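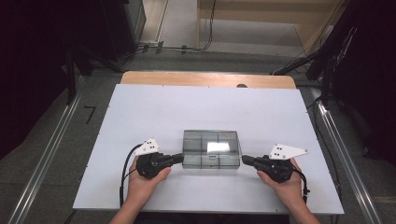 Fig. 1. Smoky gray box with dividers, lid closed.

Tarkham Evening Workshops
Course 2091, Handout 13: Seeing Through Plastic (and Failing To)

Clear storage is sold on the promise that you will always know what's inside. Hold that thought until you own 20 of them. In Fig. 1 the dividers show through the lid well enough, and a patch of glare covers part of the right half. Tip the lid toward a window and you can lose a whole compartment.

Tinted plastic on a white surface gives you two things to look at, the piece and its shadow. Beginners tend to draw the shadow. It's often the better drawing.
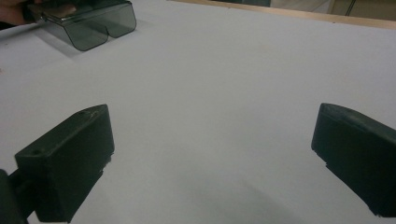

Photo: Stedska bench series, tinted plastic on white

Wednesday's exercises

1. Draw the tinted piece from above. Get the straight upper rim first, then the lower edge with its two lobes and the notch. Leave the shine on the rim until last, when you'll be tired enough to keep it simple.

2. Draw the six-compartment tray, two rows of three, set at an angle. Every wall is visible through some other wall. Erasers are in the Fliltholm tin.

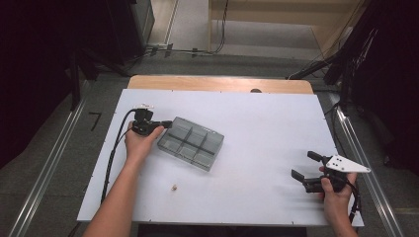

3. Put one small tan object near the tray and draw both. The object will take a minute. Please don't spend the other 94 on it.

4. Clear on clear: the open-topped box with the long rod slanting across it. Look for the bright spots and the thin rim highlights, and let the rest of the paper stay white.

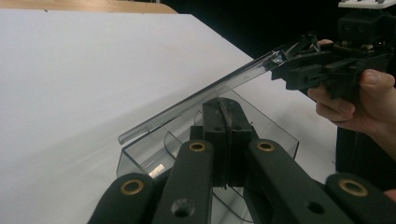 Bring next time

A soft pencil, a hard pencil, and something see-through from home that you've stopped being able to find.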